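Tinine breathing course – worth it for sleep?
Started Sep 21, 2019

drosov_pat
Has anyone finished the Tinine audio course? It's $200 for 12 lessons. I mostly want to fall asleep faster. I do 20 minutes of sitting practice in the mornings already.

kkariuki
I finished it last November. Lessons 1 to 4 are basic belly breathing and you can get that free. The later ones on long exhales helped me. I still use lesson 9.
Kipchumba Kariuki, Drosovby evening group

mellowtap
Disagree. I paid full price and quit at lesson 6. The Ziltow app covers the same ground and the voice is easier to listen to.

kkariuki
Ziltow has no body scan though, and for sleep that's the part I'd pay for.

mellowtap
It has one, under Rest. It's short, I'll give you that.

drosov_pat
OK, will try Ziltow first. I have a spare room to practice in, so noise isn't a problem.

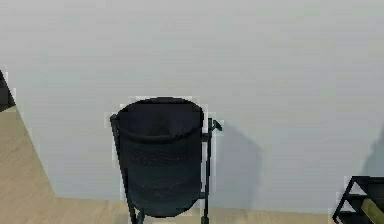

shim_lane
Can you do the long exhales lying down?
Lying down is fine for those, but sit up for the fast breathing in lesson 7 and stop if you get dizzy.

mellowtap
I'd skip lesson 7 at night completely. It kept me up.

kkariuki
Same, I do that one before lunch.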